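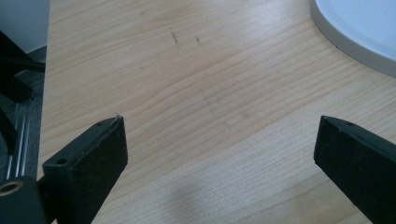 Part-Time Archive Assistant, Grenstead Local History Room

The Grenstead Local History Room is hiring one part-time archive assistant. The room is on the second floor of the public library and holds town records, family papers, maps, newspapers and photographs from Grenstead and the former mill village of Clernitport.

The position starts in December. It is 8 hours a week, worked as two afternoon shifts from 1:00 p.m. to 5:00 p.m. The two afternoons can be set to suit the person hired, but they need to stay the same from week to week.

What you will do

Most of the work this winter is on the Kumsa collection, the business papers of a family-owned shoe store. It came to us in 40 cartons. Letters, order books and receipts have to be sorted, moved into acid-free folders and listed in our catalog. There are also 600 loose photographs, many with no names or dates on the back.

You will also:

Bring materials to visitors and put them back on the shelf afterward
Answer simple requests by phone and email, mostly about obituaries and old street names
Scan newspaper pages and name the files according to our written guide
Keep the sign-in book up to date

What we are looking for

A high school diploma or equivalent
Neat handwriting and accurate typing
Able to lift a 30-pound carton and climb a step stool
Comfortable working alone for long stretches

Experience in a library, museum or records office is helpful but not required. Reading knowledge of French would be useful, as a good part of the Clernitport material is in French. Training on the Candska catalog software is given during the first two shifts.

Pens, food and drinks are not allowed at the work tables. Pencils are provided.

Pay and conditions

The pay is set by the town's wage scale for library assistants, grade 2. The job does not include health insurance. Street parking is free after noon, and the building has an elevator. The room is closed on town holidays, and those hours may be made up in the same month.

How to apply

Send a one-page letter and a list of past jobs, paid or unpaid, to Ginette Desjardins, Local History Room, 293 Bridge Street, Grenstead. You may also leave them in an envelope at the main circulation desk. Please include a phone number and the afternoons you can work.

Interviews will be held in the history room and last half an hour. They include a short filing exercise. Two references will be requested after the interview.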